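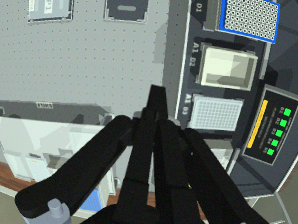 My son turned nine in August and he asked for a lemon cake with no frosting. I asked him twice if he was sure. He said frosting makes his teeth feel funny and he would like powdered sugar on it, please, and could it be tall.

So that was the job. I have made a birthday cake every year since he was one, and most of them were more frosting than cake. There was the dump truck, and the green dinosaur that dyed everybody's tongue, and the soccer field where I piped every blade of grass until my hand cramped. A plain cake should have been easy after those.

Plain cake shows everything. If the top cracks you see the crack. If one side bakes higher than the other you see that too. I did a test run the week before and it came out of the oven with a dome on it like a hill. We ate it anyway, cut in slabs, with strawberries.

For the real one I borrowed a tall Donetti pan from my neighbor Afonso Loureiro. He told me to bake it lower and longer than I wanted to and to wrap a wet strip of old towel around the outside of the pan. I did both. It took an hour and ten minutes at 300, and the top stayed nearly flat. I used the zest of 4 lemons and the juice of three. The recipe I started from, printed off Cakex years ago and now mostly butter stain, only calls for one lemon. You can't taste one lemon.

I set it out on the counter at six in the morning, still in its tin foil, and put a note on it so my husband wouldn't help himself.

The party was small. Five kids, two cousins, my mother. They ran through the sprinkler and then wanted lunch at 10:30, so we did hot dogs early and cake right after. I put the nine candles in a ring, and my mother shook the powdered sugar over it from a tea strainer. She did this after the candles were in, so the candles were sugared as well. He blew them out and a puff of sugar went across the table onto his cousin's shirt.

Two of the kids asked where the frosting was. One of them ate three pieces.

He got a kite, some books, a flashlight, and 30 dollars from his grandfather, which he has counted a lot. The kite went up once and is now in the Hendersons' tree. We have asked about a ladder.

I still have half a bag of lemons. I'm going to try the same cake with orange next month for my mother's birthday, although she has already said she would like frosting.

Recent posts
Orange or lemon, a short list of what we tried
The green dinosaur cake
Packing lunches for the Sampaio pool
What to do with leftover hot dog buns

Contact | Copyright, all rights reserved | Back to top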